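Plalodthorpe Chess Setup and Put-Away

Version note, Aug 28, 2022: 116 entries relabeled after review.

Contents
The set covers one tabletop activity: placing chess pieces on a board and returning them to storage. It holds 2,158 entries, each with one still and one line in pieces.csv.

Fields
entry_id: integer
phase: setup, put_away
white_side: left or right, as seen in the still
loose: black pieces off the board
container: tray, bowl, none

Conventions
A piece counts as on the board if its base touches any square. Pieces resting in the tray channels are labeled tray, upright or not. The bowl is labeled only when a piece is inside it. Partly hidden pieces get the label "occluded" and are left out of totals. Move legality is not checked.

Known problems
Kings and queens are confused in 82 entries. Phase labels were assigned by Remzi Polat from the full sequence and cannot always be recovered from a single still.

Contact
Corrections go to Milagros Ccori. Give the entry_id and the field to be changed.
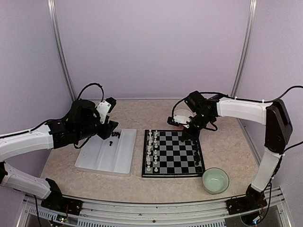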